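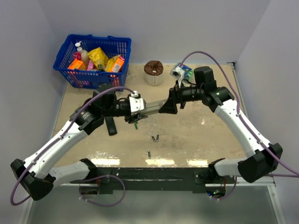
Posted by Dilani Pramanik on March 13, 2021
Filed under: Lighting, Low-voltage controls

LED panels flicker at the low end of a 0-10 V dimmer, far end of the run only

I look after the electrical side of a two-room workshop in Varncombe. In January we replaced the fluorescent fixtures with 32 flat LED panels, 4,000 K, each with an Eltik driver that has a 0-10 V dimming input. All of them are on a single Fateck wall dimmer. The line side is one 277 V circuit. The control pair is daisy-chained from the dimmer through the front room and then into the back room.

At full output everything is fine. Below a quarter of the slider travel, the panels in the back room start to flicker. It is visible to the eye and irregular. The front room panels dim smoothly but do not go as low as I expected, and the back room is noticeably brighter than the front at the same setting.

Measurements on the control pair, slider at the bottom: 1.1 V at the dimmer terminals, 2.6 V at the last driver. At the top of the travel both ends read close to 10 V. The control pair is 18 gauge and shares conduit with the 277 V conductors for most of the length. Insulation is rated for it.

I swapped one back room driver with one from the front room. The flicker stayed with the location.

The supplier, Rowlands, suggests a different dimmer at $149. I would like to know whether that will fix it before I buy one. Is this the dimmer, the drivers, or the wiring?

Tapio Mustonen

Your swap test clears the drivers, at least that one. Most of what is left is in the control loop.

In the usual 0-10 V arrangement for lighting, the driver sources the control current and the dimmer sinks it. Each driver puts out a small current, and the dimmer has to pull the sum of them down to get the voltage low. Look up two numbers: the source current on the driver data sheet, and the maximum sink current on the dimmer data sheet. Multiply the first by 32 and compare. If a driver sources 0.5 mA, for instance, you have 16 mA in total. If the total is over the dimmer's rating, it will not pull the line down fully and everything stays too bright at the bottom. That could account for the front room not going low enough.

The voltage difference between the two ends is a separate matter. You are losing 1.5 V between the dimmer and the last driver. At 16 mA, 18 gauge copper would have to be very long to do that. I would suspect a bad splice. Set the slider to the bottom, put the meter between violet and gray (violet and pink on newer drivers) at each driver in turn, and write down the readings. A gradual rise is wire resistance. A step between two neighboring fixtures is the splice. Check both conductors at that point.

The irregular flicker may come from the same splice, or from noise picked up in the shared conduit. To separate the two, disconnect the control pair at the last fixture and connect a 9 V battery with a potentiometer across that driver's dimming input. If it dims cleanly, the driver is fine and the noise is arriving on the pair.

Also confirm that the control circuit is permitted in that conduit. Insulation rating alone does not settle it. It depends on whether the dimming output is listed as Class 1 or Class 2, and your inspector has the last word. Turn off and lock out the 277 V circuit before you open any splice.

I would not buy the dimmer yet.

backroom_sparks

had same thing, changed the dimmer, flicker went away. some of them are just junk. get the expensive one

Dilani Pramanik

Walked the line with the meter. The reading rises very slightly through the front room, then jumps 1.3 V at the first junction box in the back room. The gray conductor was caught by its insulation in the wire nut with two or three strands making contact. Remade the splice. The last driver now reads 1.3 V at the bottom and the flicker is gone.

Sink current is within the dimmer rating, so the low end in the front room must be the trim setting. I have not adjusted it yet. The conduit question has gone to the inspector.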